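八月进展汇报：旧镇社区读写与手作课程（第二阶段）

致 Fidilis 基金项目组的各位同事：

写这份汇报的时候，窗外的蝉还在叫，办公室的老风扇也还在转，算起来离我们上一次给各位写长信，已经过去了整整一个季度。这三个月里事情不少，有的顺利，有的磕磕绊绊，也有几件是我们原先想都没想到的。我们还是按老习惯，把能说的都说一说，各位不必一口气读完，泡杯茶慢慢看就好。

先说总的情况。第二阶段的计划是在旧镇和附近的几个村子里，为没有机会系统读书的中老年居民开设读写课，同时配一门手作课，让大家认字之余手上也有点事情做。当初写申请书的时候，我们把手作课放在了附件里，当时觉得它只是个添头。如今回头看，不少学员是冲着手作课来的，坐下以后听见隔壁屋子在念课文，心里痒痒，第二周就搬着凳子过去了。这个顺序和我们设想的正好相反，但结果是好的，我们也就顺着走了。

一、读写课的进展

目前读写课一共开了18个班，分布在旧镇文化站、两处祠堂、一所停办的小学，还有几户愿意腾出堂屋的人家。登记在册的学员有739人，比申请书里的目标多出不少。这里要说明一句，登记和常来是两回事。农忙的时候，有的班只坐得满前两排，等稻子收完，人又慢慢回来了。我们没有因此把谁从名册上划掉，谁家没有几亩地要照看呢。不过在给基金填季度表格时，我们会把登记人数和实际出勤分开填，免得各位看了误会。

教材方面，我们继续用自编的那一套。第一册从姓名、门牌、药盒和车票讲起，第二册讲收据、通知和简单的信。有位阿婆学完第一册以后，自己走到车站买了一张去女儿家的票，回来把票根夹在课本里，谁来了都要翻给谁看。这样的事情写进表格里只是一格“具备日常识读能力”，可是对我们来说，它值得多写两行。

第二册的编写比预想的慢。原因有一半在我们自己身上，初稿里的例句太像公文，学员读着读着就打瞌睡。后来我们请大家把家里真正收到的通知和单据带来（把号码和姓名遮住），照着这些重新编了一遍。新稿子读起来顺口多了，里面有催水费的，有邀人喝喜酒的，还有一张是村里通知停电的，字写得龙飞凤舞，光是辨认就上了半节课。目前第二册完成了前半部分，后半部分预计在下一季度交付试用。

另外有一件事要向各位坦白。申请书里提到的听读录音，原计划由 Skikano 工作室负责录制，后来因为方言的问题耽搁了。旧镇这一带，隔一条河口音就不一样，河东的学员听河西的录音，总要笑，笑完了又说听不明白。我们和工作室商量以后，决定先录普通话版本，再请各班自己挑一位嗓门清亮的学员，用本地话录一遍对照。这样做花的时间多一些，费用倒没有增加，录音设备就在各班之间轮流借用。到写信时为止，普通话版本已经录完第一册，本地话的版本有几个班已经交来，其余的还在催。

二、手作课的进展

手作课目前分竹编、布艺和小木作三个方向。竹编最受欢迎，这也难怪，旧镇本来就是产竹子的地方，很多学员年轻时跟着长辈编过，手一碰到篾条就想起来了。他们缺的其实是看图和看尺寸的本事，过去编东西全凭眼睛估，编给自家用没有问题，要是有人来订货，说要多宽多高，就犯了难。所以手作课和读写课在这里碰了头，读写课教数字和单位，手作课接着教怎么在图纸上找到它们。

布艺班主要做围裙、袖套和书袋。第一批300只书袋已经全部做完，发给了各班学员装课本用。袋子的针脚有粗有细，看得出是不同人的手艺，学员们领的时候还互相挑，专找自己认识的人缝的那只。布料是 Gebreyes 布行按成本价供的，我们在此要特别谢谢他们。布行的人来送过一次货，本来放下就走，结果被大家拉着吃了一顿午饭，走的时候还带了两捆咸菜。

小木作班起步最晚，也最让我们操心。一来工具贵，二来要讲安全，三来能教的师傅实在难找。我们前后试过几种安排，最后定下来每班人数压到最少，先学认工具、认木纹，再学打磨和拼接，锯和凿放到最后。学员们起初嫌慢，有位大叔说他砍了一辈子柴，还用学怎么拿砂纸么。后来他磨了一块杯垫，送给孙子，又自己跑回来要第二块料，从此再没提过嫌慢的话。

木料的事情也顺便说一下。我们一开始买的是便宜的边角料，颜色深浅不一，节疤也多，新手磨起来很吃力，磨着磨着就灰心了。后来换成浅色、纹理直的板材，单价高一点，可是废掉的料少了，算下来并没有多花钱。这一点我们写进了采购说明里，供以后开班的点参考。台面也重新规整过，工作板要放平，板面上不堆杂物，手边只留当时要用的那一两件。 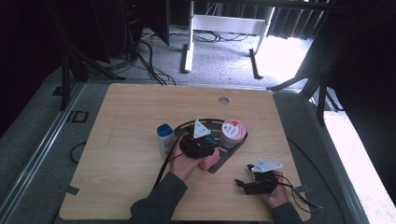
三、经费使用情况

本季度的经费支出和计划大体相符，详细的账目另附表格，这里只讲几处有出入的地方。

教材印刷一项有结余。第二册推迟了，印刷费自然也就没有花出去，这笔钱我们会留到下季度专款专用，不挪作别处。

场地一项超支。停办小学的那几间教室，屋顶在雨季漏了水，桌子受潮，有两张的腿都软了。修屋顶的钱本来不在预算里，可是那里有5个班在上课，不修就得停课，我们只好先从机动费里支了，同时向镇上递了申请，希望能补回一部分。镇上的答复是要等下一轮核定，我们会继续跟进，有了消息再告诉各位。

交通补贴一项略有超支，主要是给住得远的学员。山上那几户人家下来一趟要走很久，年纪又大，我们和跑镇上线路的小客车谈好，上课日多停一站，按月结算。这笔钱花得值，自从车肯停那一站，山上的学员缺课明显少了，有两位还把邻居也带了下来。

工具一项与预算持平。小木作班的夹具和砂纸比预想的耗得快，好在竹编班自己磨了一批旧刀，省下了买新刀的钱，两边一抵，刚好持平。竹编班对此颇为得意，提过好几次，希望我们在汇报里写上一笔，现在写上了。

四、遇到的困难

最大的困难还是师资。愿意来教的年轻人不少，能长期留下的不多。从城里来一趟，路上就要大半天，讲完课赶不上末班车，住宿又没有着落。我们这个季度把文化站二楼的一间储物室收拾出来，放了两张床和一台电扇，算是有了个歇脚的地方。条件简陋，但至少晚上不必再赶山路。下一步想给这间屋子添一个热水器，具体的费用我们会放进下季度的预算里，请各位一并考虑。

第二个困难是教学进度不齐。同一个班里，有的学员已经能读报纸标题，有的还在练自己的姓。起初我们想分班，问了一圈，大家都不肯，说好不容易和隔壁坐熟了，分开就不来了。于是改成同班分组，学得快的带学得慢的，老师在中间照应。这个办法不算完美，学得快的偶尔会着急，学得慢的偶尔会不好意思，但课堂上的气氛比从前热闹，下课以后大家还一起走回去，路上接着争论某个字到底是三点水还是两点水。

第三个困难说起来有些琐碎，就是眼镜。很多学员看不清课本，一直以为是自己学不会，直到借了旁人的老花镜才发现字原来有那么多笔画。我们临时买了一批不同度数的老花镜放在各个教学点，供大家借用，结果常常借了就忘了还。现在改成登记领取，每人一副，领了就归自己。这笔开支不大，我们记在了教学用品里。如果基金方面觉得归类不妥，请告诉我们，我们再调整。

五、合作伙伴

除了前面提到的录音和布料，这个季度我们还和 Kelon 书店谈成了一件小事。他们愿意在店里留出一个书架，专门摆学员写的短文和做的小物件，卖出去的钱全部归做的人。第一批送去的是竹编的小篮子和几本油印的短文集，文集的封面是学员自己题的字，笔画有点抖，书店的人却很喜欢，说要摆在最外面。

这里面也有需要小心的地方。有的学员听说东西能卖钱，就想多做快做，质量反而往下走，还有人为了谁的篮子摆在前面闹了点不愉快。我们和大家坐下来谈了一次，约定每个班轮流供货，每轮的数量不多，摆放的次序由书店决定。谈的时候七嘴八舌，谈完了倒也都服气。我们希望这个书架能长久地办下去，不在乎卖了多少，所以暂时不把销售额列为考核指标，也请各位理解。

镇卫生院那边也有来往。他们每月派人到各班讲一次怎么看药品说明书，我们则把他们的宣传单改写成学员读得懂的句子。改写的过程很有意思，“遵医嘱”三个字就讨论了很久，最后改成“医生怎么说，就怎么吃”。卫生院看了觉得不错，已经把改过的版本贴到了候诊的墙上。

六、下一季度的安排

读写课方面，完成第二册后半部分的编写和试用，补齐本地话的录音，并在年底前为学完第一册的学员办一次结业聚会。聚会不打算搞得太正式，大家各带一个菜，轮流上去念一段自己选的文字，念什么都行，菜谱也行。

手作课方面，竹编班开始试做按图纸下单的小件，布艺班准备第二批书袋，小木作班从杯垫进到笔盒，料和工具都已备下大半。同时我们想把三个方向的教学步骤整理成图文手册，让别的镇子想办的时候有个参照。手册由各班自己写初稿，这对学员来说也是一次读写练习，错字留给我们来改。

场地方面，继续跟进屋顶修缮的补助，并在天冷之前给几处漏风的祠堂加上门帘。去年冬天有个班冷得实在坐不住，大家裹着棉被来上课，今年不想再这样了。

最后有两件事想请基金方面帮忙定夺。一是印刷费结余能否按前文所说顺延到下季度使用，二是歇脚房间的热水器是否可以列入场地改善一项。如果需要补充说明或者票据，我们随时可以寄来。各位若有机会来旧镇，也请提前捎个信，阿婆们已经问过好几回，说基金的人爱不爱吃腌笋。

此致
敬礼

旧镇社区读写与手作课程项目组

附：季度收支表一份，各教学点出勤汇总一份，第一册教材样书一册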